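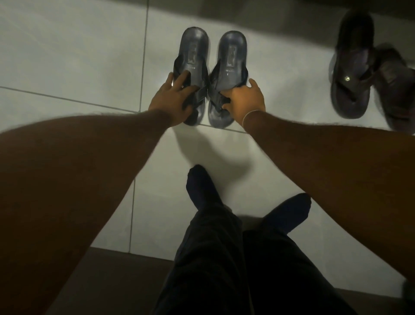 Equipment planning FAQ: floor-level tidying

For residence managers at Nosbridge sites who are pricing a two-armed mobile unit for the coming budget year. Requests close at the end of September.

Which jobs should we budget for first?

Start with footwear. Pairing and lining up sandals and shoes on a hard floor is a short job that comes up every day, and it tests reach, grip and matching all at once. Bedding and laundry are priced separately.

Do we need two arms?

For pairs, yes. A person doing this job takes one sandal in each hand and sets them down together. The Pusum single-arm base can do it in two trips, but the cycle time nearly doubles and the savings on hardware are gone within the first year.

What does the lease cover?

The two-armed base from Ledidier is $451 a month. That includes the charger, one set of finger pads and remote support. It doesn't include floor mapping or delivery.

What about straps?

Ask for the narrow finger pads. Thong and cross straps sit close to the footbed, and the wide pads tend to push the sandal along the tile before they close on it.

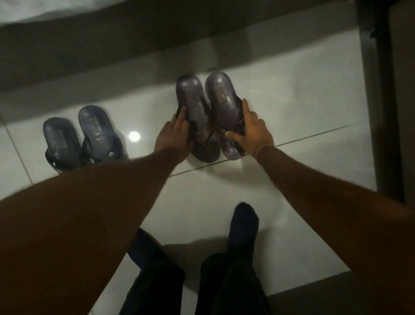 Dark footwear on a pale floor is easy for the cameras to find. Telling one dark pair from another is harder – plan on extra setup time if your residents mostly own navy or black.

Are glossy tiles a problem?

They can be. Ceiling lights reflect as bright spots, and cheaper depth sensors read those as holes. Kovačević will do a site check before you sign. Book it for the evening if that is when the unit will run.

How much demonstration time should we plan?

Set aside 56 hours of staff time per site, recorded from head height, with both hands in view. Put this under training in your request.
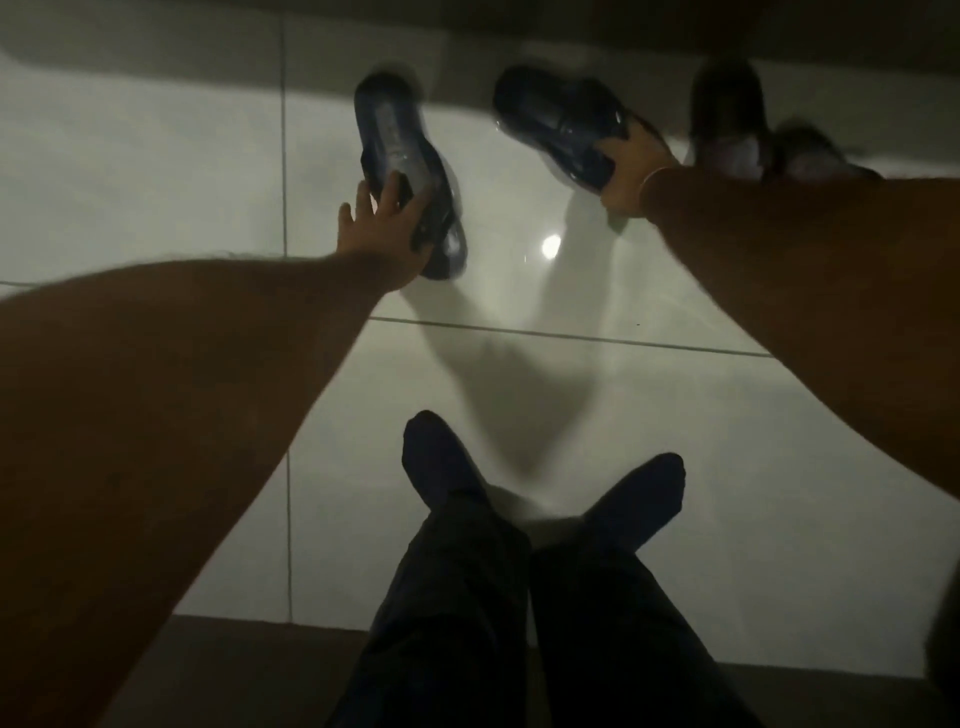
Page 2

Should demonstrations include shoes on their sides or standing on end?

Yes. Units that have only learned from flat, neat starting positions stall when a shoe is tipped over. Vary the starting layout every time.

How low does the unit have to reach?

All the way to the floor, at 93 cm out from the base. Check the figure on the quote, as some vendors list reach at table height.

Who approves the request?

Send the quote and the site check report to Sigrún Bach in purchasing. Incomplete requests go back to the site and lose their place in the queue.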